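The floor that ate my autumn

I should say up front that I had no intention of becoming a person with opinions about floorboards. I wanted to get rid of a carpet. It was beige, it smelled faintly of somebody else's spaniel, and it covered every inch of the little weatherboard place I'd bought in Hosside after years of renting in the city.

So one wet arvo in March I got down on my knees behind the couch, grabbed a corner with the pliers and pulled. Underneath was lino. Under the lino was newspaper, gone the colour of strong tea, and under the newspaper (I may have squealed) were boards!

I rang Benjamín Tapia, who has been sanding floors around Hosside for 25 years and answered the phone with his mouth full. He told me to stop pulling immediately. Then he came over, lay flat on his stomach in the hallway and knocked on things for ages.

"You've got good ones and you've got liars," he said eventually. The liars were near the laundry, where a patch had been stained to match its neighbours and had gone soft as cake. Everything else, he reckoned, only needed a punch, a fill and a patient owner. I told him I could supply two of the three.

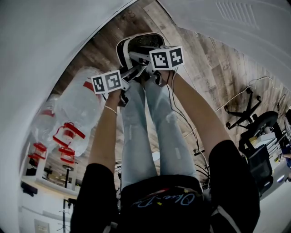 Photo: Radymyr Kuzmenko

Then came the staples. Whoever laid that carpet had a staple gun and a grudge, and I pulled 1,062 of the things out of the lounge room alone. I know because I kept them in a pickle jar and tipped them out one night when there was nothing on telly. My neighbour thinks this says something about me, and fair enough.

For replacement boards I drove out to Lepik, a salvage yard 106 kilometres up the highway, with an offcut on the passenger seat so I could match the colour. If you've never been to a salvage yard, take a thermos and a mate who can say no. I came home with the boards, which cost me $109, plus a meat safe and half a church pew. The pew is still in the carport.

Sanding was the bit I'd dreaded, and I was right to. Benjamín did the big rooms and left me the edges, which meant days of crouching with a mask on and dust in my eyebrows. I went for a hardwax oil over the shiny stuff – it scuffs, but you can touch up one spot without moving your whole life onto the verandah again.

There's still a gap by the back door wide enough to lose a biro in. Benjamín says he'll come and fill it when the weather dries out, and I've told him there's half a pew going if he wants it.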